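Swap on the Brollus build hosts: what changed in February

Several people have asked why the build hosts now show a swap device called zram0 where there used to be a partition on the system disk. The short version is that we have moved all the Brollus build machines to compressed swap in memory. The longer version follows, along with the few things you may need to change in your own job files.

Until last month each host had a swap partition on the same disk that holds the root file system and the build cache. When a large link step pushed a machine past its physical memory, the kernel wrote pages out to that disk while the compiler was trying to read from it. Builds did not fail, but they slowed down badly, and logging in to see what was going on could take minutes. The monitoring agent timed out as well, so the host was often marked as down when it was only busy.

A zram device is a block device that lives in RAM. Pages sent to it are compressed first, so a page that took 4 KiB normally takes a good deal less. The kernel treats it as ordinary swap and applications do not notice any difference. The cost is some processor time for compressing and decompressing, and the fact that the compressed data still uses memory. If your pages do not compress well, you gain very little.

Fatima Chauke ran the trials on two hosts, Plikier and Ezzat, before we touched anything else. Over the trial period they ran 644 builds between them. On the old setup the worst of the link steps on Plikier regularly went past 300 seconds. With zram the same step took nearly 38 seconds less on the first day, and the gap grew once the swappiness value was raised. Ezzat has more memory and showed a smaller change, as expected.

The settings in use are these. The compression algorithm is zstd. The device size is set to half of physical memory. Swap priority is 100, and vm.page-cluster is set to 0 so that the kernel reads back one page at a time. Read-ahead makes sense for a spinning disk but is mostly wasted work here. vm.swappiness is now above the default, and the exact value for each host is in the configuration repository.

The old partitions have been left in place at a lower priority. They will only be used if the zram device fills up. We plan to remove them from most hosts when the machines are next reinstalled. They will stay on any host that needs to hibernate, as zram cannot hold a hibernation image.

To see what a host is doing, run zramctl. The DATA column is the amount stored before compression and TOTAL is what it takes up in memory, including overhead. The swapon --show command lists both devices with their priorities. Please do not run swapoff on zram0 while builds are in progress. Everything in it has to be brought back into memory at once, and the out-of-memory killer may step in. 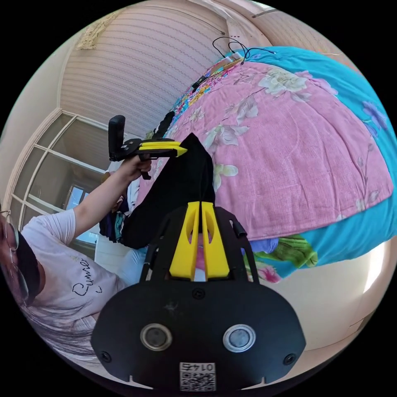
Hand-held gripper, label 0145.

Some job files set their own memory limits through cgroups. If yours sets memory.swap.max, note that the limit counts the uncompressed size of the pages, so existing values still mean what they did before. Jobs that set it to 0 will not use zram at all. That is fine for short test runs, but a few of the Cluvton jobs had it copied in from an old template and were being killed for no good reason. Serpil Saraç has corrected the template. If you copied from it before February, check your own file and remove the line unless you know you want it.

There is one known problem. On kernels from the older branch the zram unit sometimes starts after the build agent, so the first job following a reboot can run with only the disk swap available. An ordering line has been added to the agent's unit file and will go out with the next package update. Until then, wait until swapon --show lists zram0 before you put a host back in the pool.

Questions about job limits should go to Serpil, and anything to do with the host settings to Fatima. Changes to swappiness on individual hosts need a merge request in the usual place.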